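Re: [track-bots] Draft rules for shared running tracks, section 2
Date: 11 May 2018

The list wrote earlier:

> Section 2 of the draft says a machine may only run on its own
> when "the lane is clear." Clear for how far? Our cart at Butel
> needs a long stretch to stop at top speed and much less at
> walking pace. Can somebody put words to this before the
> July version goes out?

I can try. We have been working under house rules at Laltach for two seasons now, and most of section 2 came from them, so the loose wording is partly my fault.

What we do is tie the clear distance to speed. Before any run the operator looks down the full straight, and the two lanes on either side of the test lane count as part of it. If anyone is standing in them, the run waits. Our limit on the straight is 16 km/h with a spotter and 6 km/h without one. Those numbers fit our brakes and our surface. I would not copy them into the draft as they stand.
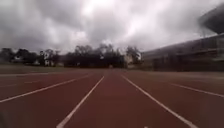

Ocampo wrote back off list that a speed limit means little if the brake test was done on a different surface, and asked that the draft call for a stop test at each new venue. I agree and would go a bit further. The stop test should be repeated at the same venue if the surface has been wet since the last one. We log the longest of 6 stops, not the average. The average looks better on paper but it is the bad stop that hits somebody.

On to the bends, which the draft barely mentions. Following a lane line is easy on the straight. Where the start marks and lane numbers are painted, there is more white paint on the ground and the line follower has more chances to pick the wrong piece of it. Our rule is that the first pass over any marked area is done at walking speed, with a person's hand on the stop button, and the log has to say which lane was used by its painted number. "Inside lane" or "middle lane" is not good enough when you read it back a month later.
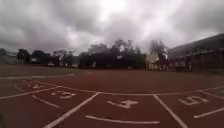 The same log sheet has a line for light and cloud cover. Our camera settings for a gray sky are different from those for full sun, and we had a run of bad results last season that came down to somebody loading the wrong file. Write the settings file name on the sheet before the run. It takes a few seconds.

One more item that I think belongs in section 2 -- the track edge. The Zallumden template treats the outside line as the end of the work area, and the machine has to stop if it crosses it. I would rather see the stop set inside the line, with a margin each group works out from its own stop test. Stopping after you cross means you are already off the track and heading for whatever is beside it.
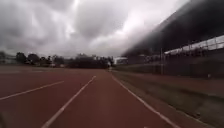 The margin should also be checked on both sides, in both directions of travel. We only checked one side for our first 29 runs and found out later that the camera mount was off by a small angle.

Suggested text for 2.1, please pick it apart:

"The operator shall confirm that the test lane and the lanes next to it are free of people and objects for at least twice the longest measured stopping distance at the speed to be used. The check shall be made from the start position and repeated before every run."

I have left 2.2 alone until we hear back on the remote stop question.

-- Laltach test group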